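Product Review: Tamura Two-Burner Tabletop Propane Grill

Last updated: 19 March 2023

The Tamura two-burner tabletop grill is intended for households that want to cook outdoors without giving over a large part of the patio to equipment. It is sold assembled except for the handle, the grease tray and the regulator, and it runs on either a one-pound cylinder or, with the hose kit, a standard refillable tank. This office used the grill over a period of several weeks beginning in December, in cold weather as well as mild, and our findings are set out in the paragraphs that follow.

Assembly was completed in 12 minutes by one person using a single screwdriver. The printed instructions are clear on the order of the steps but less clear on the regulator, where the drawing shows the fitting from the wrong side. Buyers should consult the larger diagram on the back page before attaching it. A leak test with soapy water is described in the manual and should be carried out every time a new cylinder is connected. We found no leaks at any of the joints, including after the hose had been removed and replaced repeatedly.

The burners light from a push-button igniter, which worked on the first or second press on most days. On two mornings below freezing it did not work at all, and a long match was needed. The manual directs the user to open the lid before lighting. This instruction is also printed on a label beside the left control knob, where it is hard to miss. If the burner fails to light, the gas should be turned off and the grill left open for five minutes before another attempt is made.

With both burners on high and the lid closed, the cooking surface was ready for steaks after 12 minutes in mild weather. Heat was even across the middle of the grate and noticeably weaker along the front two inches. Chicken thighs placed at the front needed to be moved partway through cooking. Hamburgers, sausages and sliced vegetables gave no difficulty anywhere on the grate. The low setting is a true low setting, and fish could be cooked on it without scorching — something that cannot be said of the Priteck model reviewed by this office last season. 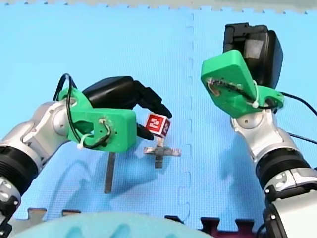

Wind is the principal weakness. The lid does not close fully at the rear, and a moderate breeze from behind lowered the temperature enough to add several minutes to every dish. On one occasion it put out the right burner while the left stayed lit. Users should check both burners by eye at regular intervals in windy conditions and should turn the back of the grill away from the wind where this can be done at a safe distance from walls and railings. The optional wind panel, made by Tandum, fits this model and corrected most of the problem, but it is sold separately and adds to the cost.

The grill should be placed on a level surface that will not burn. The rubber feet hold well on stone and concrete. The underside becomes hot during long cooking, and the manual's warning against plastic tables should be taken seriously. As with any gas grill, it must not be used in a garage, in a tent or under a low awning, and children should be kept well back from it until it has cooled. The outside of the lid was still uncomfortable to touch 42 minutes after the burners were shut off.

Cleaning is straightforward. The grate lifts out in two halves, each of which fits in an ordinary kitchen sink. The grease tray slides out from the front and holds enough for several meals, although it has no stop and can be pulled free by accident when full. Margus Venckus, who conducted the cooking trials, recommends lining it with foil and emptying it after each use. The painted lid showed light staining near the vents at the end of the trial period. The stains came off with dish soap and a soft cloth.

Replacement grates, knobs and igniters may be ordered from the distributor, Staronura. A knob ordered during the trial arrived in nine days in good condition. The warranty covers the burners for three years and all other parts for one. It does not cover rust, and a fitted cover is therefore advisable for any grill that will be stored outdoors.

The Tamura is recommended for small households and for occasional use at campsites where propane is permitted. It is not recommended for exposed balconies or for anyone who regularly cooks for more than six people. Readers who already own the earlier single-burner version should note that its hose kit does not fit the present model.

Reviewed by Heino Grigaitė, with cooking trials by Margus Venckus.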